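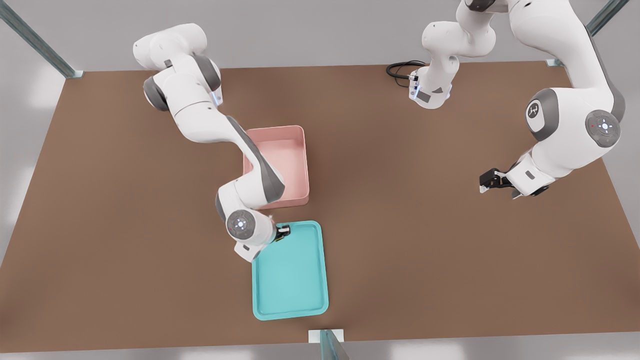 Simulated work cell: brown tabletop, rail posts, white arm with gray joint covers.

Lenon GS-284 Seismic Tunnel Detection Line

Product group: Perimeter and border monitoring
Manufacturer: Palamarchuk Field Systems, Drollidton
Status: In production, export license required

Overview

The GS-284 is a buried sensor line for detecting digging and movement under a defended border or installation perimeter. It records ground vibration along a fixed route, separates underground work from surface traffic, and reports a position estimate to the sector command post. It is supplied to armed forces, border guard services and operators of protected military sites.

The line is passive. It emits no signal and cannot be located by radio direction finding. Sensor strings are connected by armored cable, and the wireless link offered on the older Lenon models has been dropped at customer request.

Operation

Each string carries 40 geophones in sealed housings. Signals are digitized at the housing and passed to a node processor, which compares them with a stored record of local background noise. Repeated impact, drilling and spoil removal are scored separately. An event is reported once it has been picked up by at least three neighboring geophones.

The background record must be built on site. Allow two full weeks of recording before alarms are switched on — longer where there is a rail line, quarry or pumping station nearby. Heavy rain and artillery fire raise the noise floor, and the operator display shows reduced coverage while either lasts.

Specifications

Line length per node: 900 m
Geophones per string: 40
Burial depth: 2 m standard, deeper to order
Supply voltage: 52 V DC over cable
Node weight with battery: 52 kg
Data link: fiber, with copper backup
Operator stations per network: up to six

Soil limits

Results are best in compact clay and loam. Dry sand absorbs much of the signal, and the spacing between geophones should be halved. The line is not recommended for peat or for ground with a water table above the burial depth. A soil survey is required with every order and can be carried out by the customer's own engineers using the form supplied.

Integration

Event reports are issued in an open message format and can be read by most command software. The line does not control weapons or barriers and has no output for doing so. Confirmation by borehole camera or ground radar is left to the unit responsible for the sector.

Training and support

Operator training takes four days at the Busuvdale test ground, where three practice tunnels are kept open at different depths. Maintenance training is a separate course. Demyd Tymoshchuk schedules both.

Spare housings are stocked at Drollidton. Nodes are repaired at the factory only — opening the case in the field erases the stored background record and voids the warranty.

Ordering

Quote part number GS-284 and the total route length. Technical questions and requests for the soil survey form go to Ihor Romaniuk, product engineering. End-user certificates must accompany the first inquiry.

Data sheet revised March 3, 2025. Specifications may change without notice.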